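远程带着机械臂做一遍:与 Wiremu Hollis 谈示教

Wiremu Hollis 在 Pultus 负责示教数据。他的日常工作是坐在屏幕前,用一只手柄遥控仿真环境里的机械臂,把同一件事做上很多遍,再交给模型去学。我们在4月4日通了电话,以下内容经他看过。

先用手,还是先用遥控

Hollis 最早学的是拖动示教:人握住机械臂的腕部,推着它走一遍,关节角度全部记下来。“那个办法上手很快,下午来的新人,下班前就能教会它一个动作。”他说,“麻烦在于人的手一直在旁边,相机里全是胳膊。”

后来他转到遥控。Pultus 用的采集软件叫 Flirnar,手柄的位移按比例换算成夹爪的位移,另有一个按键管开合。他习惯把比例调小,动作慢一些,但靠近物体时不容易过头。 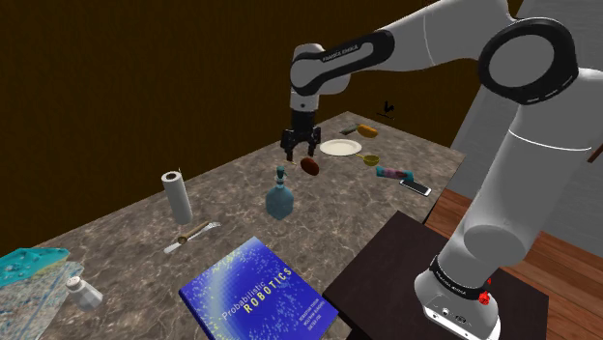
“台面上的东西我不会摆得太整齐。”他说,“摆整齐了,模型学到的是位置。换一个地方它就不会了。”他们每录完一批就重新摆放一次,机械臂的起始姿态也跟着改。目前一批是100条示范,大约有8条会被他自己删掉,原因多半是中途犹豫,夹爪在半空停得太久。

问他犹豫为什么不能留,他想了一下。“人停下来是在看、在想,模型看不到这个理由。它只知道走到这里要停,以后就真的停在那里。”

细高的东西怎么接近

带泵头的瓶子是新人常出问题的一类。Hollis 的做法是先把夹爪张开,从上方对准,停稳了再往下放,最后才合拢。从侧面过去也行,但旁边如果还有别的东西,手指容易先碰到它们。

“手柄上没有力的反馈,全靠眼睛。”他说,“所以我要求至少看两个视角。只看一个,深度会判断错,你以为到了,其实还差一截。”

他在三月给新人写过一份说明,只有6条,第一条就是换视角。他说写得更长也没人读。

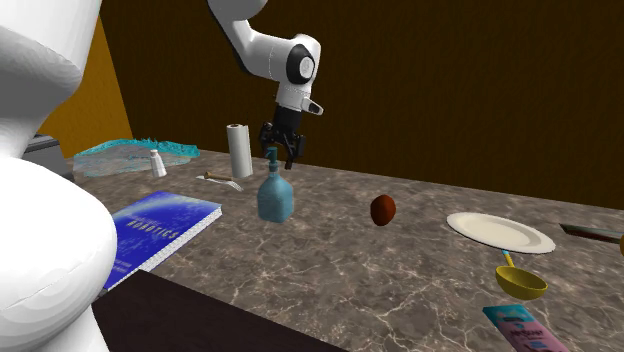 数据交出去之后

示范录完后,文件转到 Mahuika 小组做训练。最近交付的一份共有499条,本来应当是整数,有一条在检查时发现时间戳错位,就去掉了。Hollis 没有补录,他觉得差一条没有影响。

训练结果回来时,他会把失败的片段逐个看完。有些失败他认得出来,是自己的习惯:下降前手腕总要往左偏一点。“看它偏那一下,我就知道是我教的。”现在同一个任务至少由两个人录,各人的毛病不会全压在一份数据里。

对于仿真数据能不能直接用到真机上,他不愿意多说。组里正在为另一个项目 Gasow 准备真机示范,还是遥控,手柄也是同一种。他打算先录抓取,放置留到后面,因为放下时松手的时机更难教。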